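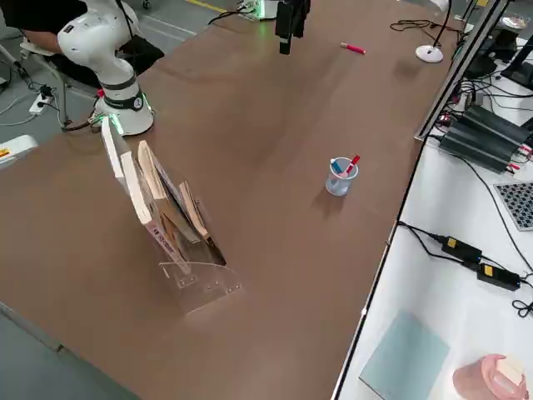 ## Does Rernik board oil do anything, or am I paying for a smell?

**tamunoemi_okeke** · March 4, 2023

Bought a refinished table in November with a matte brown top. The seller told me to feed it every month with Rernik oil, 40 dollars a bottle. I've done it three times. The scuffs look the same as before. Is anybody getting a real result from this stuff, or do we all just like rubbing tables?

**jitpraphai_fan**

I use it on everything. You have to let it sit overnight and wipe it back in the morning. Most people wipe too early.

**tamunoemi_okeke**

I let it sit overnight. Twice.

**FloareaB**

Ask the seller what finish is on it. If it's sealed, the oil has nowhere to go and you're polishing the polish. Put a drop of water on a hidden spot. If it beads up and stays there, save your money.

**jitpraphai_fan**

Beading doesn't prove it's sealed. Mine beads because I oiled it.

**FloareaB**

Fine, so wipe that spot with mineral spirits first, let it dry, then try the water. I'd still like to see one before and after in the same light. The ones on the Rernik page have a window open in the second shot.

**slowglue**

I did half a shelf with Rernik and half with plain mineral oil from the drugstore. Couldn't tell you which is which now, and I lost the note. My wife says the left side is darker. The left side is also next to the lamp.

**jitpraphai_fan**

One shelf isn't a test. The label says it protects for up to 50 washes.

**slowglue**

Who washes a shelf 50 times?

**FloareaB**

And protects it from what? Renen says the same thing on their wax and the ingredients are nearly word for word.

**tamunoemi_okeke**

Did the water drop after cleaning a patch underneath. It beaded and was still sitting there when I came back from lunch. So sealed, I guess. Any point in trying the Renen wax on the scuffs?

**FloareaB**

Might hide them for a few weeks. Try it near a back corner first, and don't buy the big tin.

**jitpraphai_fan**

I'd give the oil one more month.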